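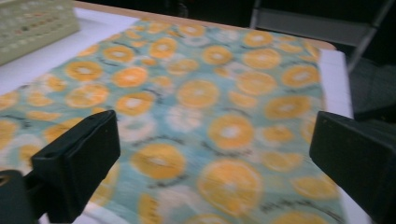 Teltside Citrus Cloth: my review after a month of lunches and one picnic

I bought this thing for the print, let's get that out of the way. Orange slices all over a watery blue-green background, and I have zero self-control around fruit patterns (ask my dish towels). I figured it would live on the kitchen table and look cheerful, and for the first five days that's all it did!

Then I started using it to bundle up my lunch. It's a thin cloth, so it knots easily and doesn't turn into a big lump in my bag. I've tied it around a salad bowl, a sandwich box and a very awkward loaf from Athanasiadis, the bakery by my office, and it held every time. The knot does slip a little if you're lazy about it, so pull the corners tight.

Washing has been fine. I run it on cold with the towels and hang it over the shower rod. The blue is as soft as the day it came and the oranges are still really bright, even after I spilled tea on it at Prekwood Park. Coffee I haven't tested, and I'm in no rush.

Now the grumbles. It wrinkles if you so much as look at it, and I don't iron, so mine always has a ripple or two when I spread it out. It also doesn't cover my whole table, which I should have checked before ordering. If you want a real tablecloth, measure first. And it slides around on a smooth top, so I put the fruit bowl on it.

My neighbor Dougal Lennox has the plain green one and says his feels thicker. I borrowed it for a weekend and I think he's right, but his has no oranges on it, so I gave it back.

Four stars from me. I'd buy a second one if they did lemons.

Posted 07/07/2024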